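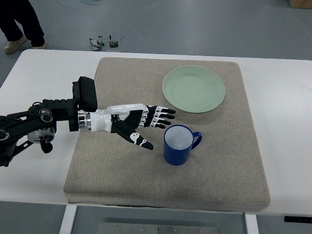
Procedimento para ensaio comparativo de mãos antropomórficas e garras paralelas

Publicado em 15 de novembro de 2022

O presente procedimento aplica-se aos ensaios de preensão realizados na bancada de manipulação do Laboratório Katura. Destina-se a técnicos e bolsistas já habilitados na operação do braço. A versão anterior, de março, fica revogada.

Preparação da bancada

Posicione a base acolchoada sobre a mesa, deixando livres as faixas laterais do tampo. Coloque o prato e a caneca sobre a base, com a alça da caneca voltada para o lado oposto ao braço. Registre a posição dos dois objetos na ficha de ensaio antes de energizar o sistema.

Montagem do efetuador

1. Desligue a alimentação do braço e aguarde 10 segundos.
2. Encaixe a mão no anel de acoplamento do punho e aperte os parafusos em cruz, com o torque indicado na ficha do efetuador.
3. Conecte o cabo de dados e verifique se há folga suficiente para a rotação completa do punho.
4. Religue o controlador Hirkmont e carregue o perfil do efetuador instalado. O perfil da garra Jiscombe não deve ser utilizado com a mão antropomórfica, pois os limites de corrente são diferentes.

Execução

Leve a mão à posição de espera, aberta e acima da base, com os dedos estendidos. A partir dela, execute 5 tentativas com a caneca, primeiro pela alça e depois pelo corpo, e outras 5 com o prato, pela borda. O limite de força por dedo é de 700 gramas-força. Caso o controlador acuse sobrecorrente, interrompa a série, abra a mão por comando manual e anote a tentativa como inválida.

Repita a sequência completa com a garra paralela, sem alterar a velocidade de aproximação nem a posição inicial dos objetos.

Registro dos resultados

Considera-se bem-sucedida a preensão em que o objeto é erguido, mantido e devolvido à base sem deslizamento perceptível. Tentativas com reposicionamento manual do objeto devem constar em coluna separada. Os arquivos de corrente e de posição articular são gravados na pasta do ensaio, com o código do efetuador e as iniciais do operador.

Dúvidas sobre a calibração devem ser encaminhadas a Sơn Bùi. Pedidos de reserva da bancada são recebidos por Sugeng Pattinasarany, ramal 1660.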